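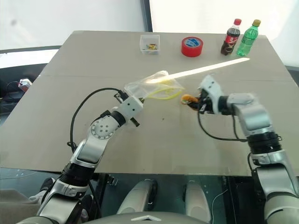 I think we should pay the people who show tasks to robots as we pay good teachers, and I want to explain why. Last year in August I started to work as an operator at Joltby, and my first task was a boring one on paper. Take a snack, put it in a zipper bag, close the bag. A child of five can do it without looking. But when your own hands are far from the work and two robot arms must move for you, you discover how little you know about your hands. The left gripper has to hold a clear bag which is thin and full of creases, and the right one has to bring a small lumpy piece of food to the opening. The bag does not stay open because you wish it. On my first day I recorded 20 attempts, and Liên Vũ, who trained me, kept 14 of them. I was proud of this number. She was not.

Her opinion was that most of my attempts were correct but badly shown. I had stopped in the air to think. I had gone back a little, then forward, then back. The snack arrived in the bag, yes, but a robot which learns from me would also learn my doubts. She made me do the same task again until I moved as a person moves who knows where the thing is going. It took me many days, and I still believe she was too strict with the elbows.

Many managers speak of this work as data entry. Yuxi Jiang, whom I respect, wrote on the Fu mailing list that the quantity of recordings will solve everything, and that any person with two hands can be hired for a week. I do not agree. I have looked at recordings made this way. People who are paid by the piece find the quickest path, and the quickest path is often ugly: they push the bag against the table, they squeeze the food, they let go too early. If you collect more than 85 hours of this, you have a robot with 85 hours of bad manners.

There is also the difficulty of seeing. The operator looks from the head camera, and from there the fingers often cover the important thing. At Joltby we have a second view, from the wrist, and I learned to look at it whenever something narrow was between the tips.

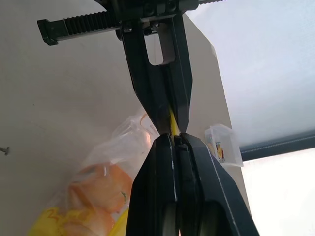 The wrist view: two grippers meet on a thin yellow strip, with the bag beside them.

In such a view a small part of yellow is all you get. You must decide from it if the grip is good, and the decision goes into the recording together with the movement. I would like the people who buy these recordings to spend one afternoon in the operator's chair. At Liltik they do it already with new engineers, and I heard that the complaints about slow operators became fewer.

My proposal is simple. Pay by the hour, let an experienced operator review the work, and put the operator's name in the record if he or she wants it. When a cook teaches a cook, we know who was the teacher, and I do not see why my trade should be different.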